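Jalen Ambrose has spent three years on the Ploltix mobile toolkit, and the next beta drops two of its older scrolling calls. "They were marked for removal in May," he said. "Most apps won't notice." Build 949 will warn developers at compile time — build 944 did not.

Ambrose would not give a date for the final release. "We still have a keyboard bug on the Lavport tablets," he said. "That gets fixed first."

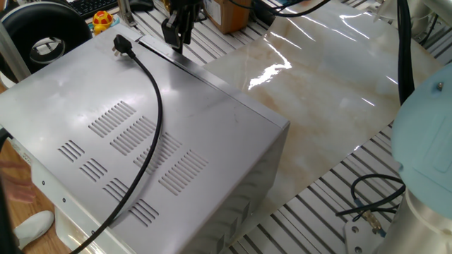
Next interview: Halvorsen on the Skesero app store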